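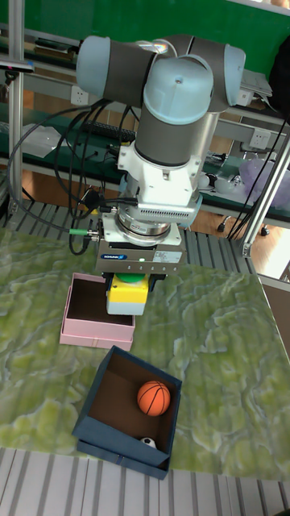 3. Materials and Layout

3.1 Containers

The tidying task used open boxes in two colors, pink and dark blue. We chose open boxes over lidded ones after the Mulon pilot, where people spent more time fitting lids than deciding where things should go. In that pilot several participants also treated a closed lid as the end of the task, even when items were still on the table. Without lids, they had to decide for themselves when they were done, and this is the decision we wanted to study.

The colors carry no meaning in the instructions. Participants were told only that "everything should have a place" and that they could move an item again if they changed their minds. Earlier work by our group at Fotemham had used labeled boxes, and the labels settled most of the questions before anyone touched an item. Leaving them off made the sessions longer and the answers more varied.

3.2 Items

The full set had 13 items, all small enough to be picked up in one hand. They were bought from toy and hardware shops in Gestville and were picked so that they could be grouped in more than one way: by shape, by color, by use, or by how easily they roll. Balls were included for the last reason. A block stays where it is put, while a ball settles against whatever side of the box is lowest, and people who care about arrangement tend to go back and correct it. 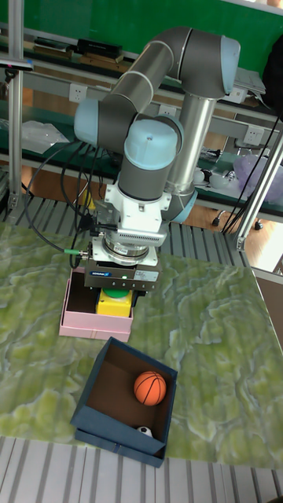 Grouping by shape was the most common strategy in the first round. Of the 40 participants, 35 put the balls together before they dealt with anything else, and most of them then kept the angular items apart. The arrangement in Figure 2 follows this pattern: the orange basketball and the small soccer ball share the dark blue box, and the yellow piece with the round green top is at the pink one. We refer to this as a "split" layout in the rest of the paper. It was also the layout that participants described most easily when asked, usually in a single sentence such as "balls in one, the rest in the other."

The remaining participants began with color or with use. Those who began with use took longer over the yellow piece than over any other item, as it could be read as a toy, a button, or part of something larger. We did not correct any of these readings. One participant set it aside until the very end and then placed it in the box with the most room — a choice we coded as "by space" and kept separate from the other categories.

3.3 Mixed layouts

A layout was coded as "mixed" when a box held at least one ball together with at least one item that was not a ball. Mixed layouts were rare in the first round and became more frequent in the second, when participants were asked to tidy the same set again in a different way.

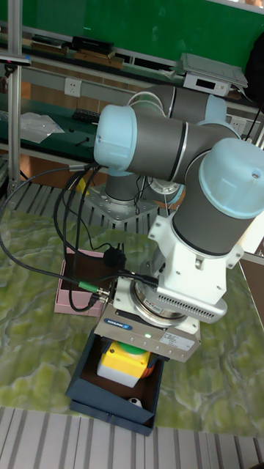
In the second round, 11 participants who had started with a split layout moved to a mixed one. Their reasons were mainly practical. They said that a single box was easier to carry, or that the balls rolled less with something next to them. Only a few mentioned appearance.

Coding was done by Reginald Okafor and the second author, first independently and then together. Disagreements came up mostly with items resting on a rim or leaning against a side wall, where it was unclear whether the participant regarded them as put away. We followed the rule used in the Strickland sessions: an item counts as inside a box only if its lowest point is below the rim. Items that failed this test were recorded as "near" and were left out of the layout counts in Section 4.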